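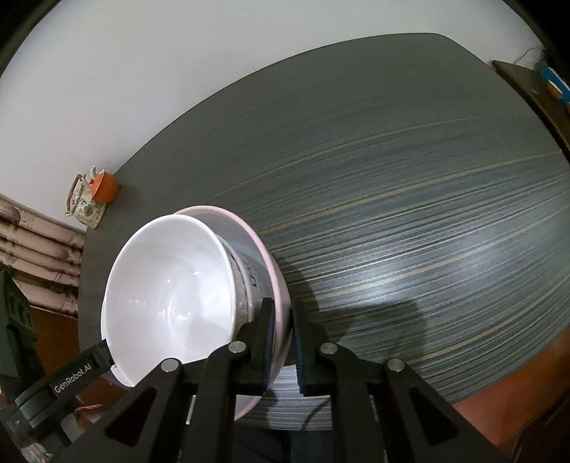

Frequently Asked Questions: Flukwood Tableware Rental

Last updated Friday, June 15, 2018

What can I rent?

We rent plates, bowls, cups, glasses, flatware and serving dishes. We also have a small stock of table linens. We do not rent tents, chairs or heaters, but the Halonen party store next door to our pickup counter does.

Is there a minimum order?

The minimum is 13 place settings. A setting is one dinner plate, one side plate, one bowl, one glass and a set of flatware. You can swap items within a setting if you don't need all of them, for example a second side plate instead of a bowl.

How far ahead should I book?

For most of the year, two weeks is enough. May is our busiest month and weekends fill up early. We can supply up to 2000 pieces for a single event, but orders of that size have to be confirmed in writing.

Do the pieces match?

It depends on the range you pick. The Cleron range is plain white and every piece matches. The Mixed range is made up of secondhand china in different patterns and colors, sorted by size so that it stacks and sets evenly. You can ask for mostly floral or mostly blue, and we will do what we can from what is on the shelf that week. We can't promise a particular pattern.

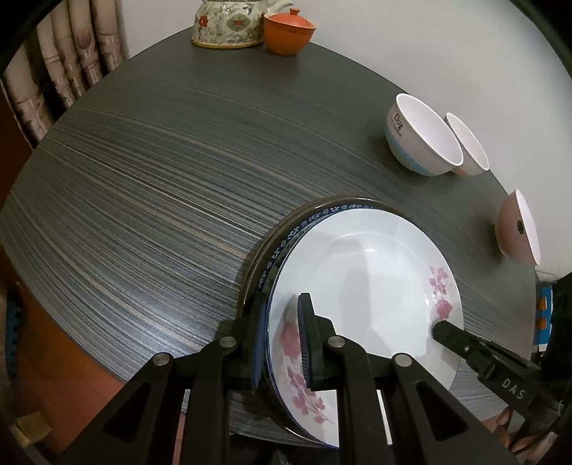
Mixed range: floral and blue-bordered plates

Do I have to wash everything before I return it?

No. Scrape off the food, give each piece a quick rinse and put it back in the crate it came in. Washing is included in the price. Linens should be shaken out and returned dry, in the bag provided. Damp linens left in a closed bag get mildew, and we charge for those.

How long can I keep the order?

A standard rental is 4 days, counting the day you pick it up and the day you bring it back. Extra days are charged at a daily rate, shown on your quote. If you need more time, call before the return date so we can check whether the pieces are booked to someone else.

What happens if something breaks?

Please tell us when you return the order. We allow 5 broken pieces per order at no charge on the Mixed range. Cleron pieces are charged at replacement cost from the first one. Chips count as breakage if they are on a rim. Put broken pieces in the padded bag marked for them so that our staff don't cut themselves when unpacking.

Can the plates go in a microwave or oven?

Cleron plates and bowls are microwave safe. Nothing in the Mixed range should be microwaved, as some of the older pieces have metallic trim. None of our plates or bowls are oven safe.

How do I book and pay?

Bookings are made through our Datasari page or at the counter. We take a deposit when you book and the balance at pickup. The deposit is refunded to the same card once the order has been counted back in, usually within three working days.

Do you deliver?

Yes, within the town limits, for a flat fee. Delivery is to the door on the ground floor only. Someone has to be there to sign for the crates.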